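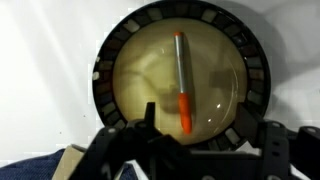 Is a gripper kit worth paying for when you could build one yourself? For most small workshops I think it is, provided the people selling it will still answer the telephone a year later.

I have gone back and forth on this since May, when we took delivery of the Lekota kit from Norkus. It cost us 1,194 with the spare fingers, and the quote from the firm in Zarkberg, for the bare parts and a set of drawings, came to 687. You can imagine the conversation over tea. Rostislav Zelenák has built more of these things than the rest of us put together, and he thought the difference was a scandal. He still thinks so, bless him, and he has a point about the screws.

But I have come round to the dearer one. The black fingers went on in an afternoon, the little camera at the wrist gives a view of whatever you are reaching for, and we were trying it on awkward shapes before supper. An orange and silver marker is a lovely thing to practise on, by the way – it shows up beautifully on the wrist view, and it is narrow enough to keep you humble. I would much sooner spend my evenings on that than on filing brackets.

What you are really buying, I feel, is somebody else's patience. Funmilayo Aliyu on the Norkus support desk talked me through the calibration twice, the second time because I had written the first lot of notes on an envelope and then posted it. The support plan is another 89 a year, and I grumbled, and I have paid it.

I do have complaints. The manual is dreadful, and the cable is too short for any bench I have ever met. Nkechi Bako, who teaches evening classes over in Osadport, tells me her students gave up on the printed pages altogether and worked from the pictures on the box. A firm charging this sort of money ought to be able to write a decent paragraph.

If you have a Rostislav and plenty of free weekends, buy the parts and enjoy yourselves. The rest of us can pay the extra with a clear conscience, and ask for the longer cable when you order.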